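Subject: Re: [egov-access] Onmont permit portal on phones
Date: 25 Jun 2022

> Does anyone have numbers on how the new Onmont permit portal
> does on small screens? The city page says "fully responsive"
> and leaves it there. We are looking at the same vendor package
> (Flelline) for our county and have to write our
> requirements before November.

I went through it last week for our own review, so here is what I have.

The portal lists 1,181 pages and forms. I pulled a sample of 100 and opened each one on two phones, one old and one new. 30 of them could not be completed without turning the phone sideways or zooming. Most of those are PDF forms carried over from the Poulain system, which the city plans to replace but has not given a date for.

The Flelline pages themselves are fine. Text wraps, buttons are large enough, and the date picker works with a screen reader. The login is weaker - it times out while you are looking for the code in your text messages, and then you start over.

For your requirements I would ask for 2 things in writing:

- every form, including migrated ones, must be usable in portrait mode
- the login session has to stay open long enough to read a code and type it in

Gikeck, who did the hosting for Onmont, will share the test sheet if you write to their support desk. Ask for the spreadsheet version. The printed one leaves out the error messages.

I have not tested the payment step. If someone on the list has a live permit account there, I would like to hear how it went.
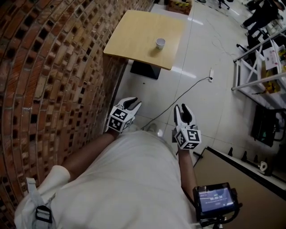 Two hand-held grippers, the timer at 00:00:30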